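Budget for cloth handling kit, where would you put the money?

Posted 2019-08-02 by pimholm_bench

Right, I need some opinions before I sign anything off. We're a small workshop and we want to automate the picking up and folding of small cloth items, mostly dark cotton-type stuff. I've got three quotes in front of me and they don't agree on anything.

Grernard want 1525 for a hand-held gripper with soft ribbed pads. Nekia do a plainer one with hard fingers, and spare pads at 44 a set if you change your mind later. Bouzid will only talk to me about a whole arm, and that's a different conversation with a different bank balance!

I've been going through how we do the job now, one item at a time on the wooden table. Soft pads pinching the narrow bit of a navy cloth, the rest of it bunched up above:

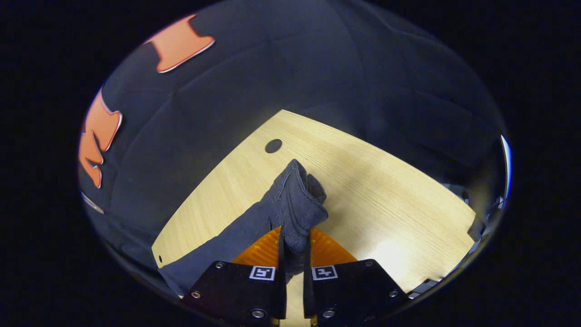
What I've got pencilled in

- one gripper with soft pads, plus spares
- 360 for lighting, as one side of the table gets very bright and dark cloth next to pale wood is a pain
- a plain table top (maybe)
- nothing for the arm until next May

Does that look daft to anyone? I'm happy to be told.

Replies

loomandbolt wrote:
Not daft, but I'd double the spares. We went through pads far quicker than the seller let on, and seams are what chew them up. I'd also get the Nekia and fit soft pads to it. You're paying Grernard for the box it comes in.

tanglefoot wrote:
Disagree with loomandbolt there. We tried the Nekia with the soft pads on and they never sat straight. Sent it back after a month. Spend the money once.

loomandbolt wrote:
Did you shim them? Ours have been fine for ages.

tanglefoot wrote:
Yes, we shimmed them. Still wonky.

greyhem wrote:
I'd sort the table before the lighting, personally. A matt cover costs next to nothing and you might find you don't need all of that 360. And do ask Bouzid what their arm can carry before you buy any gripper at all, or you'll be buying it twice.

pimholm_bench wrote:
Good shout on the arm, I hadn't asked. Emailing them tonight. Still leaning Grernard but I'll get a price on extra pads first.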